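Corley Worktables
Home | Tables | Tops | Care | FAQ | Contact

FAQ: two-section table tops

Quick answers, typed up between orders. If yours isn't here, email and ask for Behrouz.

What's the difference between a one-piece top and a two-section top?
One-piece is one panel. Two-section is a front panel and a rear panel butted together on the same base. Same finish, same edge. You get one line running side to side where they meet.

Why would I want a seam?
Stairs, mostly. Elevators. A narrow hallway with a turn in it. Two smaller panels go places one big one won't. Also if you wreck the front half in a few years you replace the front half.

Will I see the line?
Yes, a little. Light colors hide it better. Under a strong side light it shows more, in soft light you have to look for it. We don't fill it at the shop.

Can I fill it myself?
Please don't. Filler cracks when the panels move with the seasons and then you have a worse line than before. If crumbs or dust bother you, run a dry brush down it once in a while.

Which color should I get for a white room?
Light beige is what most people pick. Warmer than white, doesn't glare, small scratches don't jump out. Dark tops look great the first day and then you see every speck.

Does it go right up against the wall?
It can. Leave a finger of space if the wall isn't straight (it isn't). Put the rear panel to the wall, front panel to you, so the seam runs left to right across your work and not toward you.
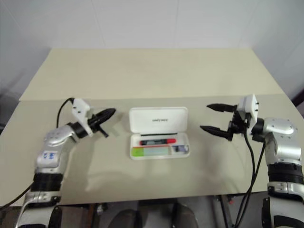 Light beige top, front and rear sections, white wall behind.

My panels aren't level with each other. Help?
Happens on first assembly. Loosen the clamps under the seam, do not take them out. Press both panels down flat, tighten the middle clamp first, then work out to the ends. Run your palm accross. If you feel a lip, loosen and go again. Still there after 2 tries, call us, it's probably a bent clamp and we'll mail one.

How do I clean it?
Damp cloth, drop of dish soap, wipe dry. No bleach, no scouring pads. Don't let water sit on the seam.

Marker? Tape residue?
Rubbing alcohol on a rag, small circles. Test a corner first.

Can I clamp things to the edge?
Sure. Pad the jaw with cardboard or a scrap of felt. Bare metal jaws will leave a dent, and no, the warranty doesn't cover it.

What about cables?
Let them drop off the front or sides with some slack. Do not pinch them between the panels. We can drill a 40 mm hole in the rear panel if you ask before we cut.

How long does shipping take?
Depends on the finish. The February backlog is cleared. Orders to Briltevthorpe go on our own truck, everbody else gets the freight company.

Can I return one panel?
Unused and still wrapped, yes. Drilled, no. Put attn: Bahman Moradi on the label or it sits at the dock.

Last updated 2025-04-22

Contact us | © Corley Worktables | Back to top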